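바위에 새겨진 배들을 보러 갔던 이야기

여행기를 쓰겠다고 마음먹은 지 한참 됐는데 이제야 책상 앞에 앉았어요. 다녀와서 짐을 풀고, 빨래를 돌리고, 밀린 일을 하다 보니 계절이 바뀌어 버렸네요. 그래도 수첩에 적어 둔 것이 꽤 있어서(제 글씨를 제가 못 알아보는 부분이 좀 있지만요) 기억이 더 흐려지기 전에 옮겨 봅니다.

목적지는 이르카브뷔(Irkavby)였습니다. 바닷가 마을이고, 마을 뒤편 언덕으로 올라가면 넓적한 바위들이 흙 위로 등을 드러내고 있는데 거기에 선사시대 사람들이 새긴 배 그림이 있어요. 저는 이런 데를 좋아합니다. 울산 반구대에서 망원경으로 고래를 찾다가 한 마리도 제대로 못 찾고 돌아온 뒤로 오히려 더 좋아하게 됐어요. 이상하지요. 잘 보이지도 않는 것을 보겠다고 두 번이나 더 갔고, 세 번째에 해가 기울 무렵이 되어서야 작살 맞은 고래 한 마리가 눈에 들어왔는데, 그때 옆에 계시던 모르는 아주머니 팔을 저도 모르게 붙잡고 "저기요, 저기!" 했던 사람이 접니다. 아주머니, 그날은 죄송했어요.

이르카브뷔 이야기는 몇 년 전 헌책방에서 산 얇은 책에서 처음 읽었습니다. 책에는 흑백 탁본 한 장과 설명 네 줄이 전부였어요. 배가 여러 척 있고, 그중 큰 배 하나에는 노 젓는 사람을 뜻하는 짧은 세로선이 빽빽하게 서 있다고요. 그 네 줄이 왜 그렇게 오래 남았는지 모르겠어요. 설거지를 하다가도 문득 그 짧은 세로선들이 생각나곤 했습니다. 한 줄 한 줄이 사람이라니요.

2월에 갔습니다. 주변에서는 다들 왜 하필 겨울이냐고 물었는데, 암각화는 해가 낮을 때 봐야 잘 보이거든요. 여름 한낮에는 빛이 위에서 쏟아져서 새긴 자국이 그냥 바위 색에 묻혀 버립니다. 겨울에는 낮에도 해가 옆에서 비스듬히 들어오니까 얕은 홈에도 그림자가 생겨요. 물론 비행기표가 쌌던 것도 큰 이유였습니다. 그 대신 버스가 드물어요. 이르카브뷔로 들어가는 버스는 겨울철에는 하루에 두 편뿐이고, 아침 버스를 놓치면 오후까지 터미널에서 커피만 마셔야 합니다. 저는 놓쳤고, 커피를 마셨습니다. 터미널 매점의 계피빵은 꽤 맛있었어요. 두 개 먹었습니다.

오후 버스에는 저 말고 손님이 셋 있었는데 마을에 닿기 전에 다 내리고 저 혼자 남았어요. 기사님이 거울로 저를 흘끔 보시더니 종점까지 가느냐고 물으셨고, 그렇다고 했더니 "바위?" 하고 한마디 하셨습니다. 네, 바위요. 그 뒤로는 아무 말씀이 없다가 내릴 때 창밖 언덕 쪽을 손가락으로 가리켜 주셨어요. 말수 적은 친절이 이런 동네의 매력인 것 같습니다.

숙소는 하웰스(Howells)라는 작은 여관이었습니다. 방은 좁고 마루가 삐걱거렸지만 이불이 두툼해서 첫날 저녁 일곱 시에 누워 그대로 아침까지 잤어요. 아침은 호밀빵과 삶은 달걀, 절인 청어, 그리고 이름을 끝내 외우지 못한 빨간 열매 잼이 나왔습니다. 청어는 첫날에는 조금 겁이 났는데 떠나는 날에는 세 번 덜어다 먹었어요. 주방에서 일하시는 분이 제 접시를 보고 웃으셨던 것이 아직도 좀 부끄럽습니다.

다음 날이 수요일이었는데, 하필이면 하늘이 두꺼운 솜이불처럼 내려앉아 있었습니다. 해가 옆에서 비치는 겨울빛이고 뭐고 아무것도 없었어요. 그래도 갔습니다. 마을 교회 옆길로 올라가면 나무 난간이 시작되고, 거기서부터는 소나무 사이로 난 흙길이에요. 눈은 거의 녹았고 그늘진 데만 조금 남아 있었습니다. 길은 가파르지 않은데 뿌리가 많이 튀어나와 있어서 발밑을 잘 봐야 해요. 저는 새소리를 듣는다고 고개를 들었다가 한 번 제대로 무릎을 찧었습니다.

그렇게 도착한 바위 앞에서 처음 든 생각은 "음, 바위네"였습니다. 정말로 그냥 회색 바위였어요. 이끼가 드문드문 있고, 빗물이 흘러내린 자국이 검게 나 있고, 솔잎이 붙어 있고요. 안내판의 그림과 바위를 번갈아 보면서 한참을 서 있었는데 배는커녕 나뭇가지 하나도 안 보였습니다. 반구대 생각이 났지요. 나는 왜 또 이러고 있나 싶었어요.
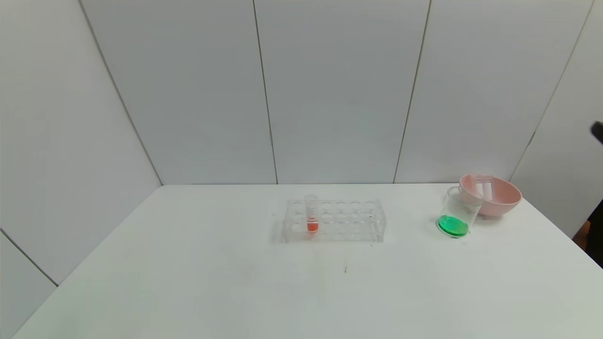
글·사진: 느린버스
분류: 여행 > 옛 그림을 찾아서
댓글 환영합니다

그때 뒤에서 발소리가 났고, 목도리를 귀까지 두른 남자분이 올라오셨습니다. 이름은 모아타즈 벤젤룬(Moataz Benjelloun) 씨이고, 이르카브뷔의 암각화를 기록하는 일을 하신다고 했어요. 제가 안내판 앞에서 너무 오래 얼어 있으니까 딱해 보였던 모양이에요. 가방에서 큼직한 손전등을 꺼내시더니 바위 옆에 쪼그리고 앉아서 빛을 바닥에 거의 눕히다시피 비추셨습니다.

아, 그 순간을 어떻게 설명해야 할까요. 바위 표면에서 배가 한 척 떠올랐어요. 뱃머리가 말 머리처럼 휘어 올라간 길쭉한 배가, 조금 전까지 제가 뚫어져라 보고 있던 바로 그 자리에서요. 손전등을 옆으로 옮기면 그 배가 가라앉고 다른 배가 올라왔습니다. 저는 한국말로 소리를 질렀고 벤젤룬 씨는 못 알아들으셨을 텐데도 고개를 끄덕끄덕하셨어요. 여기 오는 사람들이 내는 소리는 어느 나라 말이든 다 비슷하다고 하시더라고요.

벤젤룬 씨 말로는 이 언덕에서 지금까지 확인된 배가 77척이라고 합니다. 예전 책에는 그보다 훨씬 적게 나와 있는데, 그동안 흙을 조금씩 걷어 내면서 새로 나온 것도 있고 늘 거기 있었지만 다들 금이 간 자국인 줄 알고 지나친 것도 있대요. 가장 오래된 것은 4,000년 전 것으로 본다고 하셨습니다. 제가 날짜를 어떻게 아느냐고 여쭤 봤더니 설명이 아주 길어졌어요. 이 지방은 옛날에 무거운 얼음에 눌려 있던 땅이 지금까지도 조금씩 올라오고 있어서, 바위가 있던 높이와 옛 바닷가의 높이를 맞춰 보면 언제쯤 물가였는지를 가늠할 수 있다고 합니다. 그러니까 지금은 소나무 숲 한가운데인 그 바위가 새길 당시에는 파도가 발치까지 오는 물가였던 거예요. 배를 그린 사람들은 바로 앞에 바다를 두고 있었던 거지요. 그 얘기를 듣고 나니 솔숲에서 나는 바람 소리가 좀 다르게 들렸습니다.

책에서 읽은 그 큰 배도 보았습니다. 바위 왼쪽 아래, 경사가 급해지는 곳에 있어요. 세로선은 탁본에서 본 것보다 훨씬 얕고 간격도 제각각이었습니다. 촘촘하게 붙어 있다가 갑자기 벌어지기도 하고, 하나는 옆으로 기울어 있었어요. 벤젤룬 씨는 돌이 거기만 단단해서 손이 미끄러졌을 거라고 하셨는데 저는 그냥 그 사람이 옆 사람한테 말을 거는 중이라고 생각하기로 했습니다. 그런 상상을 해도 되느냐고 물었더니 논문에만 쓰지 말라고 하셨어요.

한 가지 새로 알게 된 것이 있습니다. 암각화 사진에서 흔히 보는 선명한 붉은 선은 대부분 요즘 사람이 칠한 것이라고 해요. 관람객이 알아보기 쉽도록 홈에 물감을 넣은 것인데, 이것을 두고 오래전부터 말이 많았답니다. 어떤 곳에서는 계속 칠하고 어떤 곳에서는 칠한 것을 그대로 닳게 놔두고요. 이르카브뷔는 칠하지 않는 쪽입니다. 칠해 버리면 칠한 사람의 눈으로만 보게 된다는 것이 벤젤룬 씨의 의견이었어요. 저는 듣기 전에는 당연히 칠해 주면 좋겠다고 생각했는데(특히 안내판 앞에서 얼어 있던 삼십 분 동안은 더욱 그랬는데) 손전등 불빛 아래에서 배가 떠오르는 것을 보고 나니 마음이 흔들렸습니다. 아직도 어느 쪽이 맞는지는 모르겠어요. 손전등도 없고 벤젤룬 씨도 없이 왔다 가는 사람은 그냥 회색 바위를 보고 가는 셈이니까요.

점심때가 지나 배가 고파져서 둘이 마을로 내려왔습니다. 겨울에도 문을 여는 식당이 프라카리(Prakari) 하나뿐이라 고민할 것도 없이 거기로 갔어요. 생선 수프를 시켰는데 딜이 수북하게 올라가 있었고 감자가 아주 큼직했습니다. 벤젤룬 씨는 수프에 빵을 잘게 뜯어 넣어 드시더라고요. 저도 따라 해 봤는데 맛있었습니다. 집에 와서도 된장국에 한번 해 봤다가 그건 실패했어요. 따라 하지 마세요.

식당에서 추천받은 곳이 기무라(Gimura)였습니다. 일본 사람 이름 같지만 만 건너편에 있는 작은 섬 이름이에요. 물이 빠졌을 때는 돌둑길로 걸어서 건널 수 있고, 거기에도 바위 그림이 조금 있는데 배 대신 발바닥이 새겨져 있다고 했습니다. 발바닥이라니! 안 갈 수가 없었지요.

기무라에는 다음 날 오전에 혼자 갔습니다. 여관에서 물때를 적어 준 쪽지를 장갑 속에 넣고 걸었는데, 둑길에는 해초가 잔뜩 깔려 있어서 아주 미끄러웠어요. 가실 분은 꼭 밑창이 거친 신을 신으세요. 저는 평범한 운동화를 신고 가서 게처럼 옆으로 걸었습니다. 전날 찧은 무릎도 욱신거렸고요. 하지만 그날은 드디어 해가 났어요! 낮고 노란 겨울 해가 수평선 바로 위에 걸려서 섬 전체에 긴 그림자를 만들고 있었습니다.

그래서 손전등을 꺼낼 필요도 없었어요. 섬 남쪽 끝의 경사진 바위에 올라서니까 발바닥이 그냥 보였습니다. 나란히 찍힌 한 켤레, 조금 떨어져서 또 한 켤레. 발가락은 없고 신발 밑창처럼 둥글게 새겨 놓았는데, 전부 바다 쪽을 향해 있었어요. 방금 배에서 내린 사람의 것인지 이제 배를 타러 가는 사람의 것인지는 학자들도 의견이 갈린다고 합니다. 발끝이 바다를 보고 있으니 저는 떠나는 사람 쪽에 마음이 기울었어요. 하지만 뒤로 걸어 들어왔을 수도 있지 않겠어요?

한 켤레는 유난히 작았습니다. 제 손을 옆 바위에 대고 길이를 비교해 보니 손바닥에서 가운뎃손가락 끝까지와 비슷했어요(그림 위에는 손을 대면 안 됩니다. 밟는 것은 물론이고요). 아이 발일까요. 누가 아이를 바위 위에 세워 놓고 가만히 있으라고 하면서 그 둘레를 따라 그렸을지도 모르겠습니다. 가만히 있으라는데 틀림없이 꼼지락거렸겠지요. 조카 키를 문틀에 재 줄 때마다 까치발을 드는 바람에 한바탕 실랑이를 하는데, 그 생각이 나서 바위 앞에서 혼자 한참 웃었습니다.

섬에서는 도시락을 먹고, 바람을 피해 돌담 뒤에 앉아 수첩을 썼습니다. 그날 적은 부분을 그대로 옮겨 보면 이래요. "춥다. 귤을 가져올걸. 발바닥은 생각보다 얕다. 갈매기가 내 빵을 본다." 대단한 감상을 써 두었으면 좋았을 텐데 이것이 전부네요. 물이 차기 전에 나와야 해서 오래 있지는 못했습니다. 돌아오는 둑길에서 뒤를 돌아보니 섬이 벌써 좀 작아 보였어요.

혹시 가실 분들을 위해 몇 가지 적어 둡니다. 손전등은 꼭 챙기세요. 휴대전화 불빛도 되기는 하는데 약해서 흐린 날에만 효과가 있습니다. 비추실 때는 바위 면과 거의 나란하게, 아주 낮게 대고 천천히 돌려 보시면 됩니다. 바위에 분필로 선을 긋거나 물을 뿌리는 분들이 가끔 있다는데 그러시면 안 되고요. 이끼도 떼지 마세요. 표면이 같이 떨어져 나간다고 합니다. 하웰스는 전화로만 예약을 받고, 프라카리는 오후 네 시면 주방을 닫으니 늦게 내려오면 저녁을 굶습니다. 마지막 날 제가 그랬어요. 가방에 있던 초콜릿과 여관에서 얻은 호밀빵으로 버텼습니다.

벤젤룬 씨하고는 지금도 가끔 메일을 주고받아요. 얼마 전에는 비가 많이 온 뒤에 흙이 쓸려 내려간 자리에서 선이 몇 개 보인다고 하셨는데, 배인지 그냥 금인지는 더 봐야 한다고 합니다. 저는 물론 배라고 답장을 보냈어요.

다음 글에서는 돌아오는 길에 하루 묵은 항구 도시와, 거기 박물관에서 본 주먹만 한 석영 망치 이야기를 쓰겠습니다. 배를 새길 때 쓴 도구가 그런 것이었다고 해요. 사진이 많아서 정리하는 데 시간이 좀 걸릴 것 같습니다. 그동안 감기 조심하시고, 반구대에서 고래 보신 분은 몇 시쯤에 보셨는지 댓글로 좀 알려 주세요. 봄에 친구를 데리고 또 가려고 합니다.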